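Shared tracks need written rules for robots

Posted 10/07/2025 by Riaan Ngcobo

The town of Uscombe lets people bring ground robots onto its running track outside of club hours. I think that is a good policy and I would like it to last. It will last longer if the rules are written down, and at the moment they mostly aren't.

What we have is one line in the facility booking form: "Operators must take reasonable care." Every group reads that line its own way. Some send a second person to walk ahead. Some keep a hand on the stop button the whole time and some leave it in a jacket pocket. I have been the jacket pocket person, so I am not pointing at anyone.

A track looks like an easy place to run a machine. The surface is even, the lines are painted, and there is a curb or a strip of dirt where the running surface ends. People on it tend to go the same way around. That makes it easy to forget that the walkers and joggers have not agreed to anything. They came to exercise. 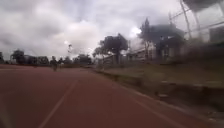
The most common argument against fixed rules is that distance takes care of the problem. If the nearest person is far ahead, the robot can go at whatever speed it likes. I don't accept that. A jogger can turn around. A walker can stop to tie a shoe. The machine closes the gap while the operator is looking at a laptop, and the person in front has their back to it. Overtaking from behind is the case the rules should be written for, and most of the ones I have read are written for meeting head on.

Flurina Kofler, who runs with the Triretti club, put it to me this way: she doesn't mind the robots, she minds not knowing what they will do. She can hear a bike and guess where it is going. With a legged or wheeled robot she can't guess, so she moves off the lane and loses her pace. I think she should be able to stay in her lane.

Tullio Ruggiero at Asow disagrees with me about how much to write down. His view is that a long rulebook gets signed and not read, and that a good operator needs judgment more than paper. He is right about long rulebooks. I have signed plenty. But judgment is hard to check before somebody comes through the gate, and a short list is easy to check. So keep the list short.

Mine would be this.

1. Pick a lane and stay in it. The painted lines are the one thing everybody on a track already understands. A robot that wanders across them should be treated as a fault, and the run should stop until the fault is found.

2. Three meters of clear space when passing, or don't pass. If the lanes are too busy to give that much, follow at walking pace or pull off to the edge and wait.

3. Two people for every machine. One holds the stop and does nothing else. The other can look at the screen, talk to the public and write the notes. Small groups complain about this one because it doubles the cost of an afternoon. It does, and I would still keep it.

4. Test the stop on the surface you are going to use. A stopping distance measured in the lab tells you about the lab floor. Do it again after rain.

5. Runners and walkers have the right of way in every lane, in both directions, including the ones who are going the wrong way around.

6. If the robot records video, put up a sign at the gate with a phone number that somebody answers. Even when people are too small or blurred to recognize, they should know a camera is running and who to ask about it. 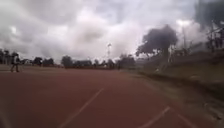

What it would cost

Grażyna Rutkowska works out the budgets for our group, and she priced the list for one year: 900 dollars, most of it the extra person's hours plus the signs. We spend more than that on batteries. A student team with no budget would feel it, and I would be glad to see the town lend out signs along with the gate key. Hours are harder to lend. Teams could trade them, one holding the stop for another.

Who should write it

I would like the operators to write the first draft and the clubs to mark it up. Valentin Grabner has offered the meeting room at Egger in January. If we wait for the town to do it, I expect the rules will come after a collision, they will be written in a week, and they will probably be a ban.

I would also want an end date on whatever we agree. Machines change, and a passing distance that suits a slow one may be wrong for a fast one. Review it every year, with the runners present, and throw out anything that isn't being followed.

Comments and corrections to the list are welcome, especially on number two. Flurina thinks three meters is too little.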